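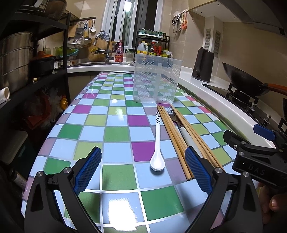 Re: [kitchen-list] Utensil holder on the Plorkside table
From: Gilles Renaud
To: Itudbridge shared kitchens list

I was in there this morning and had everything out on the checkered cloth, so I can answer most of it.

> Does the clear holder go back by the sink or stay on
> the table? And are we keeping the chopsticks in with
> the forks? At Vinirley they have their own jar and I
> find that easier. Also, is the striped spoon ours?
> - Workneh

The holder stays on the table. It has a divider inside, so chopsticks go on one side and the spoon and fork on the other. I don't want a jar as well - the table narrows at that end and things get knocked off.

Please put chopsticks in thin end down. If you find an odd one, leave it on the counter by the dish soap and I'll match it up.

The white spoon with the black-and-white striped handle tip is ours. It came with the fork, or that's what I was told in July. 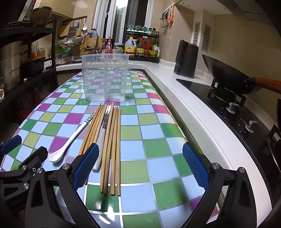
Vol. 2, No. 55

That's the digest number where we last went over this, if anyone wants to look it up. The rule then was that the slots get a rinse whenever the holder is empty. I'd like to keep that. Crumbs collect along the bottom and a cloth won't reach them.

Wipe the tablecloth before you lay anything on it.

Gilles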